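Furkstead Community List: message archive

Re: Washing polyester team tops without wrecking the lettering
Posted Wednesday, May 17, 2023, by the Flemley laundry roster

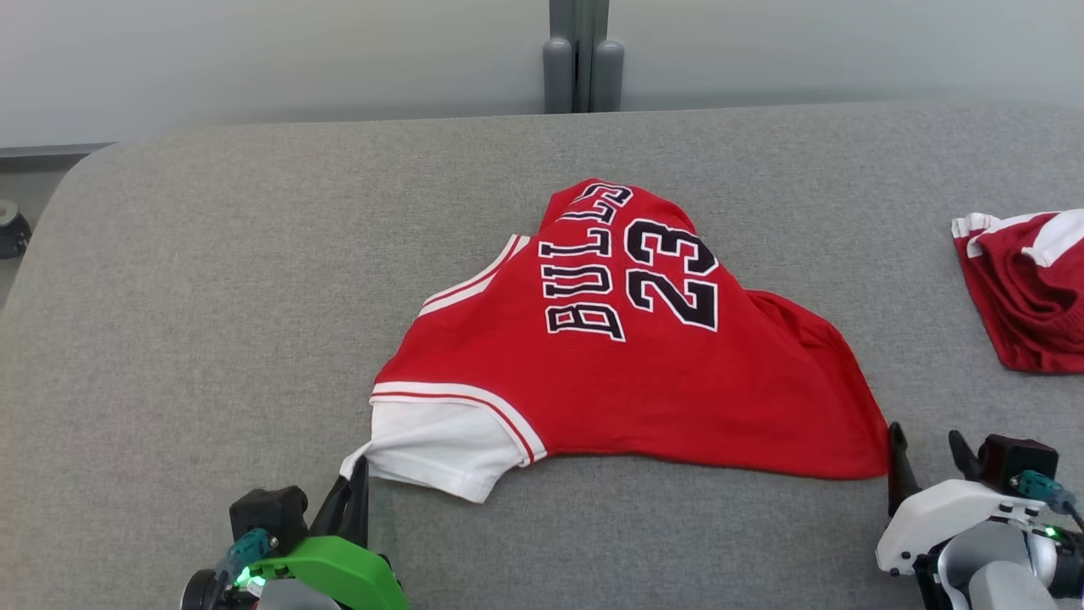 Thanks for the replies so far. I've left the original question in below for those who only get the digest.

> We've inherited two bags of mixed sports tops from the Mathew Street
> hall, mostly polyester, mostly with printed numbers. A few of the
> numbers are cracking and one has come off on the inside of another
> shirt. What temperature is everyone washing at, and is it worth
> trying to iron the loose ones back on?

We wash all of ours cold, or at 30 if there's grass or mud in them. Turn them inside out first. The spin matters more than people think, and we keep it to the lowest setting the machine has. Ours is an old front loader and the low spin leaves things fairly heavy, so allow a night on the line or the clothes horse if the weather's no good.

Don't use fabric softener on polyester. It leaves a coating that holds the smell in, and by the end of the season you can't get it out. For tops that already smell, soak them in a bucket of cold water with a cup of white vinegar for an hour, then wash as normal with half the usual powder. We did 31 tops this way in February and only had to repeat it on two of them.

On the dryer: no. I know it's tempting in winter. Most of the cracked numbers we see have been through a hot dryer, and the colour of the trim can bleed into white panels if they're left sitting damp in the drum. Peg them by the hem, out of direct sun if you can manage it.

Ironing loose numbers back on depends on how they were put on in the first place. Heat-pressed vinyl will sometimes take again if you go over it on the inside of the shirt with baking paper under the print, medium heat, no steam, 12 seconds at a time. Let it cool flat before you touch it. Screen print won't come back at all, so leave it alone. If the number is sewn on and the edge has lifted, a few stitches by hand will do.

The one that transferred onto another shirt was probably folded warm, print against print. Fold with the number on the outside, or put a sheet of tissue between them. We don't stack more than a dozen in a tub.

For powder we've gone over to the Clumia unscented in the big box. It's cheaper per wash than the liquid and nobody has complained of a rash. The co-op at Furkstead will order it in if you ask at the counter, but it takes a week or so.

We still have almost 200 plastic hangers in the back room at Flemley if anybody wants them. Bring your own box. They can be picked up during the usual Saturday hours, side door.

Last updated: May 2023

Contact the list owner | Copyright Furkstead Community List | Back to top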